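Pomell tote handling notes and recordings
README

Maintained by Lesia Levchenko. Questions about shift notes go to Drita Georgiou.

What is in this folder

Wrist camera recordings and written shift notes from the returns area at Jirau, collected while the Pomell arm was being brought into regular use. There are 104 recordings and 44 shift notes. Each note is a plain text file written by the person working next to the arm, usually in the last few minutes of the shift. The recordings have no sound.

The folder was put together for the people planning the same change at Brorotport. It can also be used for training or checking a handling model, but it is small and comes from a single work area.

Background

Before the arm, returned goods were sorted and moved by hand by two people per shift. The work was mostly lifting, turning and setting down, with a short check of each item. Todor Angelovski and Jasmina Mujić did it longest and wrote most of the early notes.

The arm took over part of the lifting. The checking stayed with people, and so did anything the arm stopped on. Staffing on the shift stayed at two, but the jobs are now different. One person checks items and enters them in Morelli, the stock program. The other clears stops, restarts the arm and writes the note.

Recordings

The camera sits at the wrist and moves with the arm. Many recordings include stretches at very close range where a surface fills most of the view and focus is soft. These were kept. Mirjana Matić went through them and removed only files that would not open. If you need sharp images throughout, filter before use.
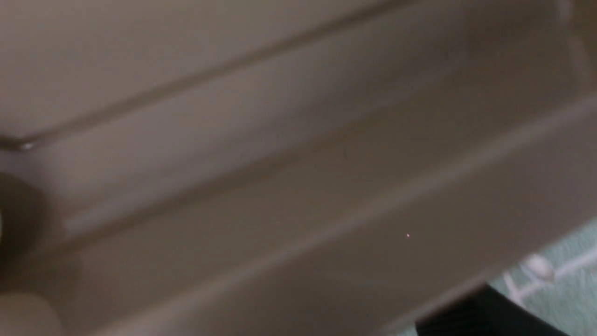 File names start with the shift (early or late), followed by a running number. The numbers do not restart between shifts, and a few are skipped. A recording and a shift note with the same number belong together. Recordings without a note are still usable, but there is no written account of what the operator did.

Shift notes

Notes are in the writer's own words and have not been corrected. Expect short forms. "Hand" means the person finished the move by hand. "Held" means the arm stopped and was left stopped until someone was free. "Again" means it was restarted with no other change.

What people reported

Less sore shoulders by the end of a shift, in several notes from January onward. More walking, mostly on the late shift. Being interrupted in the middle of a check came up often enough that the stop signal was changed from a sound to a light.

Jasmina asked for the two jobs to be swapped at the meal break, and that is now the normal arrangement. Todor's notes say the restart job is harder to learn than it looks and that one day of showing a new person is too short. Training was extended after that.

Pay grades were under discussion when the folder was closed. Nothing here records the outcome.

Known gaps

The late shift is underrepresented. Stop times were written down by hand and should not be used for timing. No one was asked to write about pace or targets, so silence on those subjects says nothing either way.

Use

Internal use at Jirau and Brorotport. Names in the shift notes must be removed before any part is passed on. Ask Lesia before copying the recordings to another system.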